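Week 4: The shopping cart and the impulse buy
Consumer Behaviour, Karine Ouellet

Readings: the Koskela chapter (all of it, including the part with the graphs) and the Grokby case, pages 9 to 15.

Last week we left the customer at the door. This week somebody hands them a cart, and their judgement begins to slide.

A basket has a built-in budget, namely the human elbow. Once it hurts, you go to the till. A cart removes the elbow from the matter, and the shopper is left with only willpower, a resource that retailers have never much feared. In the Grokby case, the Dendville store swapped its baskets for carts one February and put the candles by the entrance. Read what happened to candle sales, then decide how much of it was the carts and how much was February.
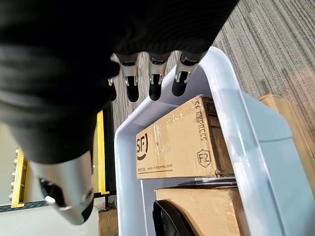
Fig. 4.1. Light grey plastic cart, with handle.

Terms to know: unplanned purchase, reminder purchase, licensing effect. Licensing is the kale problem – having bought the virtuous item, the shopper feels entitled to the cheesecake. Please don't write "treat yourself theory" in the exam again.

For tutorial: keep your next grocery receipt and mark every item you hadn't meant to buy. Write 400 words on the worst one. Uvach's critique of self-reported intention is optional, but it will explain why I don't entirely believe your receipts.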